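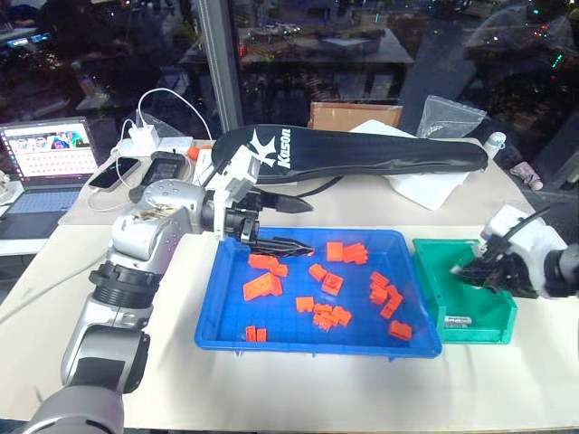

Orange building blocks in a blue tray.

Ustwood Toy Library
Interim progress report to the Zoëga Fund
Nov 7, 2023
Prepared by Leif Eskildsen, for Þórey Lauritsen

Period covered
This report covers the time from the opening of the Vindton branch up to the end of October. The final report is due in January, after the stock check.

Catalog
The main job in this period was the new catalog. When the grant started, our records were split between a card file and two spreadsheets that did not agree with each other. We have moved everything into Flitarus, the lending software named in our application. The catalog now holds 470 toys, games and puzzles, each with its own number, a list of parts, an age range and a replacement cost.

Typing in the parts lists took longer than planned. A wooden puzzle is quick to enter. A construction set can take most of an hour, and several of our older sets came to us without the printed inventory. For those we have recorded the total number of pieces by color and left out the part names. Parents at the return desk find this easier to check anyway, and we are thinking of doing the same for all the brick sets.

The old card file has been boxed up and will be kept until the final report is accepted.

Lending
We had 2484 loans in the period across both branches. Ustwood still accounts for most of them. Vindton started slowly and picked up once school was back, mainly on the afternoon session. The Saturday morning session there is quiet and we may move it to a weekday evening.

Construction toys and ride-on toys go out the most. Board games are borrowed less than we expected when we bought them. Several families said they would like to try a game before taking it home, so we now keep one or two open on a table during sessions.

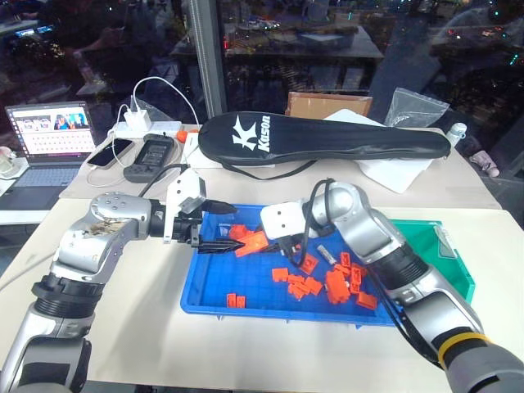
Late returns are down. Flitarus sends a reminder two days before the due date, and most families respond to it by renewing. We still telephone the households that do not use email. Fines were dropped in the spring and we have no plans to bring them back.

Membership
Our target for the full grant year is 400 member households. We are a little short of it and expect to get there by the end of the year, provided the Vindton sign-ups continue at the present rate. The reduced-rate membership has been taken up mostly by grandparents and by foster families. We had assumed it would be used more by students with children, and have put a notice up at the college to see if that helps.

Cleaning and repair
The cleaning routine described in the application is in place. Plastic toys are washed and air-dried between loans, fabric items go through the machine at Ustwood, and wooden toys are wiped down. Vindton has no sink in the lending room, so its returns are wiped on site and brought over for a full wash once a week. This works but it ties up toys that could be on the shelf. A sink would be outside the scope of the present grant.

We bought 100 mesh bags for small parts. They have held up better than the zip bags, which split at the corners. The train sets and marble runs have been moved over already and the rest will follow as they come back in.

Repairs are behind. Seven items are waiting for wheels or battery covers, and two of the suppliers have stopped stocking the parts. If we cannot find them by January we will withdraw the items and use them for spares.

Spending
Spending is in line with the budget apart from two headings. Shelving at Vindton came in under the estimate because the landlord let us keep the units left by the previous tenant. Printing went over. We had to reprint the borrowing guide after the opening hours changed. We would like to move part of the shelving underspend to printing and ask for your agreement to this. The ledger and receipts are attached separately.

Changes to the plan
The play session for children under two has not started. We advertised it in September and had too few replies to run it. We will try again in the new year at a later start time, as several parents said the first slot clashed with naps.

The home delivery trial has gone ahead as planned on the Ustwood side only.

Next steps
- Full stock check at both branches
- Finish moving small-parts sets into mesh bags
- Decide on the Vindton Saturday session
- Short survey of member families, with results included in the final report
- Second try at the under-twos session

Please let me know by email if the change between budget headings needs a separate form.

Leif Eskildsen
Ustwood Toy Library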